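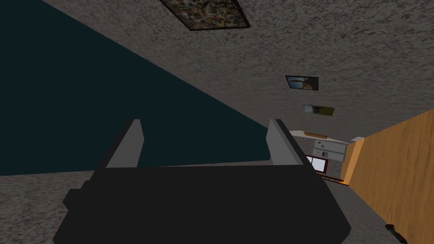 Pre-recording check, Flover kitchen, Friday batch. Item 1, wrist view: OK. Both fingers are open and empty at the start, and the pictures on the wall are in view.

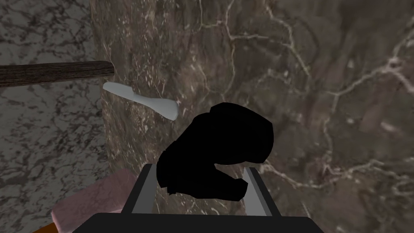
Item 2, episode length: 2 of 80 demonstrations ran over 400 steps. Please cut the waiting part — do not delete the whole episode.

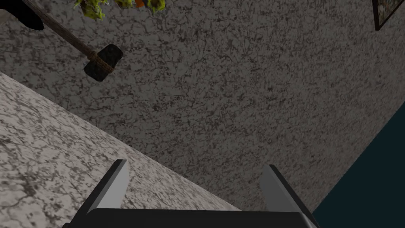

Item 3, labels: NOT OK. The task sentence is missing in episode 353.

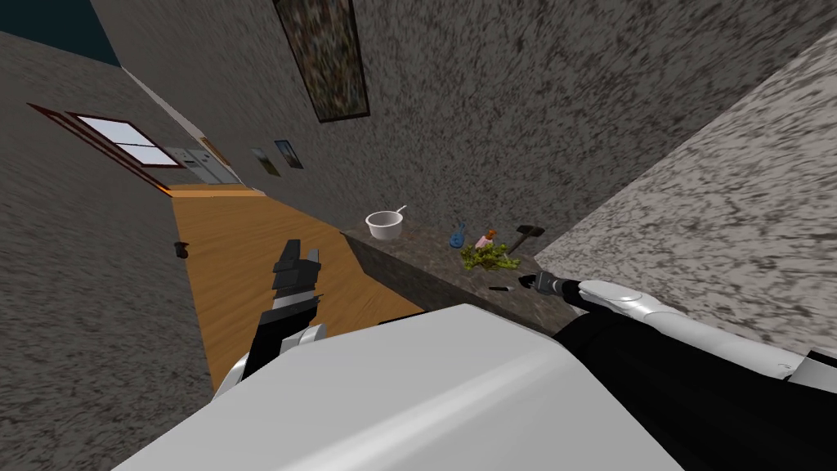 Item 4, reset between episodes: OK, new seed each time.

Checked by Panya Chaiyaporn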